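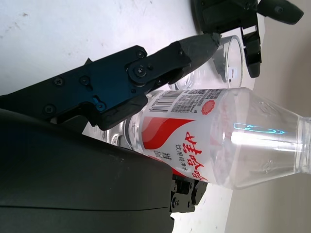 Workshop Tips: Routine Care of the Two-Arm Table Cell

These tips are issued by the Prurness workshop for anyone who prepares, cleans or adjusts the two-arm cell. They cover ordinary upkeep only. Work inside the control cabinet is reserved for Marcus Yazzie and the staff he has trained.

Before you begin

Bring both arms to the rest position and press the stop button. Wait until the status light is steady before reaching over the table. Rings, bracelets and loose sleeves are to be kept clear of the finger joints at all times, including when the power is off.

Fingertip pads

Wipe the pads with a lint-free cloth dampened with plain water. Do not use alcohol or glass cleaner, as both dry out the rubber. A pad that has turned shiny will slip on smooth plastic and should be replaced. Replace the pads on a hand as a set – a new pad beside a worn one gives an uneven grip. Spare pads are kept in the Mogensen drawer, sorted by size.

Screws and joints

Check the finger screws by hand every 200 hours of running time. Use the short driver supplied with the cell and stop as soon as the screw is snug. If a screw has backed out more than once, clean the thread, apply one small drop of thread locker and leave the arm idle for 30 minutes. Enter the work in the log under code 249.

Cables

Look at the cables near each wrist before the first run of the day. A cable should have enough slack for the wrist to turn fully in both directions, and no loop should be able to catch on the table edge. Ties are to be closed by hand only. Pliers will crush the jacket and the damage may not show until weeks later.

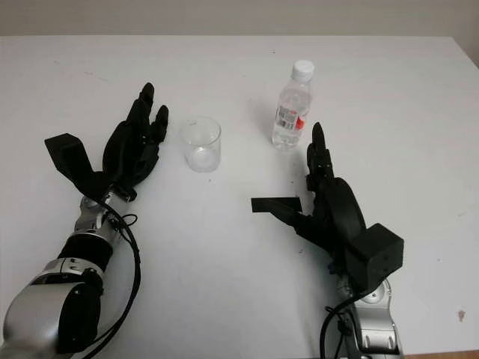 Both hands raised, with the cup and the capped bottle standing between them.

Table and test items

Clean the tabletop with mild soap and a soft sponge, then dry it. Specks and smudges on a white surface can be mistaken by the vision software for small parts. Stains that do not lift should be reported, and scouring powder is not permitted.

Clear cups and bottles are the hardest items for the cell to locate. Turn off any lamp that throws a bright streak on the plastic, and leave labels in place. Run the grip check with the bottle upright first, then on its side. Allow 4 passes for each position and record every miss.

When changing from a full bottle to an empty one, load the matching grip setting. The Cundier setting is for filled containers and will crush an empty bottle.

Closing down

Return the arms to rest, cover the hands with the cloth hoods and switch off at the wall. Cups and bottles go back on the Mumetti shelf – they are not to be used for drinking.

Prurness Workshop Services | Contact the workshop desk | All rights reserved | Back to top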